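ok moving the desk this weekend thread. finally. been putting it off since november

so the situation. one small white desk, one corner, every cable I own. power strip on the desk, second strip on the floor, and the stuff between them is basically soup

priority one is the floor. I have rolled a chair over the same cord for months. Nives tripped on it coming in with coffee and said a word I won't type here

measured again. wall is fine, desk fits on the other side, BUT the outlet is behind where the tall cabinet wants to go. so the cabinet moves first. of course it does

also carpet. whoever decided office chairs and carpet go together has never tried to roll 2 feet to the left to grab a pen

ordered a cable tray from Skidgate. the clamp on kind, no drilling, because I rent and because the last time I drilled into a desk I went thru it

Fatos Hodžić says skip the tray, just velcro everything to the back leg. Fatos also has a desk with exactly one thing plugged in so his opinion is noted 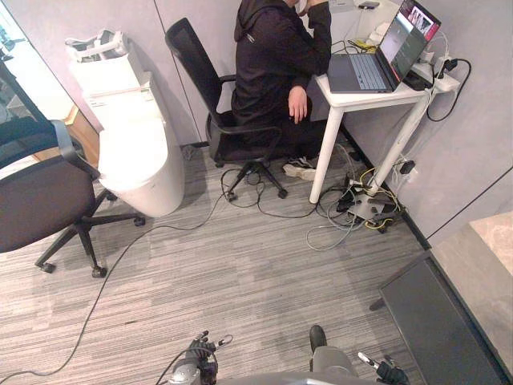
step one was supposed to be unplugging it all and laying it out by color. black pile, yellow pile, white pile, gray pile. did not happen yet, I got as far as reading reviews of label makers

label maker verdict: Sirden one is 19 bucks and everybody says the tape peels. masking tape and a sharpie it is

things I know the yellow cables do: network. things I know the gray one does: nothing. no idea. scared to pull it

ok pulled it. nothing died. if your internet goes out tonight that was me, sorry

UPDATE tray is here. comes with 12 clips and I've already used all of them on one side. there is another side

pro tip, if you do this: put the power strip in the tray FIRST then plug stuff in. I did it backwards and had to take everyting back out lying on my back with a flashlight in my teeth

long cord across the carpet is the real problem. options are a) run it along the baseboard, needs a longer one b) those rubber floor cover things c) keep stepping over it til I move out

going with baseboard. adhesive clips from Grgić, the little square ones. they held up fine in the kitchen behind the toaster so I trust them

cabinet update: it does not slide. it is tall and it is heavy and on carpet it just leans at you. emptied the bottom half and walked it corner by corner w/ Nives on the other side. my back is filing a complaint

found behind it: a pen, a hair tie, so much dust, and a phone charger I blamed Fatos for taking. Fatos if you see this, we're good

second chair is staying btw. several people have told me the room's too small for two chairs. where would Nives sit and tell me I'm doing it wrong

last bit tomorrow. desk over, floor strip up off the carpet, vacuum under there while I have the chance. then I'm not touching any of it for a year

anyone want a gray cable

Comments

cordless_pam: the flashlight in the teeth part. been there

Nives Mancuso: it was one word and you deserved it

tobyfixes: get the longer cord BEFORE you stick the clips down, ask me how I know

Fatos Hodžić: velcro. also I want an apology for the charger thing, in writing

hm_delaney: is the gray one a printer cable?? check before you give it away

Contact | Copyright Fostine | Back to top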